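Shared Workshop Robotics: Arm and Hand Build
Handout 4: Routing, Covering and Reaching Under Things
Notes by Suha Saab
Revised Dec 1, 2021

Read sections 1 and 2 before the bench session. Section 5 is for people who have already closed up their forearm and want to start on shelf work. The parts list is in Handout 2 and is not repeated.

1. Where we are in the build

By now each group should have a forearm that holds position under power, a wrist plate bolted square to it, and a hand with all four fingers and the thumb strung. If the fingers curl but do not open again, go back to Handout 3 and check the return springs. Do not try to fix a weak return by adding slack to the closing cable. It moves the fault to the other end of the travel.

The controller is the Clesex board in every case except the two older arms, which still run Pillari drivers. The wiring is the same up to the terminal block. After the terminal block, use the pinout taped inside the lid of the control box.

2. Cable routing

Cables that cross a joint must cross it close to the axis of that joint. A cable that passes outside the axis gets longer and shorter as the joint turns, and the finger moves when only the wrist was told to.

Procedure:
Set the wrist to zero.
Tension each finger cable until the fingertip just begins to move, then back off one quarter turn.
Turn the wrist by hand to each end of its range.
Watch the fingertips. Any finger that moves more than the width of its own tip is routed wrong.
Mark the cable at the wrist plate with paint pen and reroute.

On the back of the hand the cables run between the knuckles. Keep them there. A cable that has climbed onto a knuckle will wear through its jacket, and the wear is on the underside where it is hard to see. Check with a dental mirror at the start of each session.

The hex-socket screws at the wrist plate are tightened last, after the tension check. Medium threadlocker, one drop. If the screw has been out more than twice, replace it.

3. Covers

The upper arm gets a bellows. Fit it with the arm straight and the ribs evenly spaced, then clamp the upper end only. Run the joint through its range ten times and clamp the lower end where it settles. Clamping both ends first puts the whole stretch into the two or three ribs nearest the joint, and those split.

The smooth forearm section needs no bellows. For sanding, drilling or painting near the arm, drape clear plastic sheet over whatever is not moving. Tape it to the bench and never to the arm. Leave the hand free. Before any powered motion, look along the sheet and confirm that no fold can reach a joint.

4. Coordinates used in these notes

Z is up. The palm normal points out of the palm. "Palm up" means the palm normal is within 10 degrees of +Z. Distances to a surface are measured from the nearest fingertip, not from the palm, and are given in millimeters.

Pose files are numbered. Those used in this handout are:
607, palm up, fingers curled, low
2954, palm up, fingers curled, under shelf
3031, retreat from 2954

Pose 2954 was recorded on the Fellby arm in September and must be offset for any other arm. The offset sheet is on the shared drive under Hijazi, which is the name of the calibration script.

5. Approaching a surface from below

Most groups have practiced picking up from a table. Coming from underneath is a different problem in three respects. The load acts into the palm, so gravity helps the grip and works against the shoulder. The operator usually cannot see the contact point from a standing position. And the arm's own forearm blocks a camera mounted at the wrist for a large part of the view.
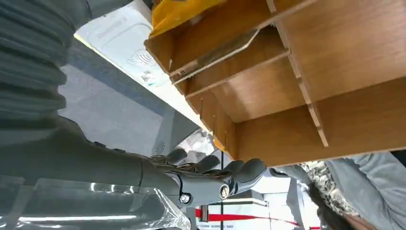
Handout Vol. 2, No. 4, p. 30

With the fingers curled up toward the bottom face of the shelf unit, the clearance that matters is between the fingertips and the wood. The forearm comes in on a diagonal, and in that attitude a small error at the shoulder shows up as a large one at the hand. Move the shoulder first and let it settle. Make the final approach with the wrist and elbow only, at the slow speed setting.

Sequence:
Load 607 and wait for the settle flag.
Confirm palm up by eye. Do not rely on the readout.
Load 2954 at slow speed with a hand on the stop.
Stop short of contact. Read the clearance with a feeler strip or a folded card.
Close the remaining distance in 1 mm steps.
At contact, motor current on the shoulder rises before anything is visible. Log the value.
Load 3031 to retreat. Do not retreat by reversing 2954.

The last item has caused damage. Reversing the pose swings the elbow before the hand has dropped, and the fingertips drag along the underside.

Notes on shelves. A unit built from interlocking slotted panels will shift at the joints when pushed from below. For contact tests, clamp it or load it from the top. Take anything leaning in the upper compartments out first, clear panels in particular, as they are easy to overlook from the operator's side. Anyone working near the far side of the shelf should be told before each powered move and should answer out loud.

6. Logging

One line per attempt: arm, pose file, offset used, clearance before first step, shoulder current at contact, result. Write the result as contact, short, or abort. Comments go in the last column. Blank fields are read as zero by the plotting script, so put a dash where there is no reading.

7. For next session

Bring your log with at least five completed attempts from section 5.
Groups on Pillari drivers: update the current limit table first. The old one trips early in palm-up poses.
Read Handout 5 up to the part on thumb opposition.
Return the feeler strips to the drawer under the drill press.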